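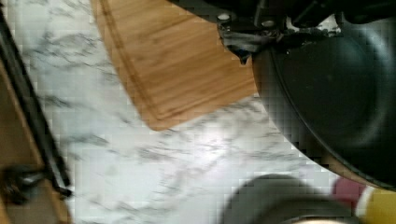 Zindolstead Wrist Capture Kit, kitchen configuration
Part no. ZWC-K2
Supplied by Rerdale Automation

Overview

The ZWC-K2 records demonstrations for manipulation learning from a camera fixed at the gripper. An operator guides the arm through a task, and the kit stores the wrist video, joint positions and gripper opening on one clock. The output is a set of separate episodes, each with a task label, ready to be read by a training script.

The kitchen configuration is intended for worktop tasks with ordinary cookware: frying pans, pots, lids, chopping boards and small packets. It is sold without an arm. For bench assembly and parcel handling, see the ZWC-B2 and ZWC-P2.

What is in the box

Wrist camera module with fixed-focus lens
Angled mounting bracket, black
Camera cable, 2 m, with strain relief
Sync unit with power supply
Foot pedal (start, stop, discard)
Contreras recording software, one-seat licence
Printed setup sheet and lens cloth

Camera position

The camera looks past the fingers and down at the work surface, so part of the gripper stays in view throughout. Leave it there. A model trained on these recordings uses the position of the fingers relative to the object, and cropping them out removes that information.

The lens is focused for the working area beyond the fingertips. Objects very close to the lens will be soft. Large items such as pans can fill a good part of the image at close range, and a single wrist view may then lose sight of whatever lies beneath. Where the task depends on a wider view, add the fixed overhead camera (ZWC-OH), which plugs into the second input on the sync unit.

Light and surfaces

Polished stone and pale worktops reflect ceiling lights. A patch of glare is acceptable in training data provided it also occurs where the robot will be used. Exposure should be locked before the first episode of a session; with automatic exposure left on, the image brightens each time a dark pan enters it and darkens again when the pan leaves.

Matt black cookware on a light surface is the hardest case for the sensor. Set exposure on the cookware and let the worktop run bright. The inner wall and rim of the pan should be distinguishable in the preview.

Recording a session

1. Fit the bracket and tighten both screws. Run the mount check in Contreras.
2. Lock exposure and white balance.
3. Enter the task label in plain words, for example "move the pan off the board".
4. Press the pedal once to start, perform the task, press again to stop.
5. Hold the pedal down to discard a bad attempt.
6. Move the objects before the next episode. Change their angle as well as their position.

Failed grasps followed by a recovery are worth keeping. Mark them with the recovery flag so that they can be filtered later.

For a single pick-and-place task with one object we suggest 200 episodes as a starting set. Contreras shows a running total for each label and warns when start positions are bunched in one part of the worktop.

Specification

Video streams: 2 (wrist, plus optional overhead)
Compression: adjustable, three levels
Module weight: 101 g without bracket
Bracket height: 49 mm
Sync unit connection: USB-C to host
Host system: Linux, 64-bit
Mounting: adaptor plate required, ordered by arm model

The highest compression level saves disk space but produces visible blocks along object edges and in fine surface patterns such as stone veining or wood grain. It is adequate for coarse pick and place. Use the lowest level where the task turns on small detail.

Care

Wipe the lens with the cloth supplied before each session. The module is not sealed against steam or splashes and must not be used over a working hob. Grease on the bracket may be removed with a damp cloth once the power is off.

Known issues

Episodes shorter than one second are saved without a thumbnail. The data is complete.

The label "Illness" appears in the default task list of early Contreras installations. It is a leftover test entry and can be deleted. The corrected list will be included in the February release.

Ordering

ZWC-K2 kit, as listed
ZWC-OH overhead camera and stand
ZWC-AP adaptor plate (state arm make and model)
ZWC-BR spare bracket with screws

Adaptor plates are cut to order and are sent separately from the kit. Additional software seats can be added to an existing licence at any time. Please quote the serial number on the underside of the sync unit.

Page revised January 2025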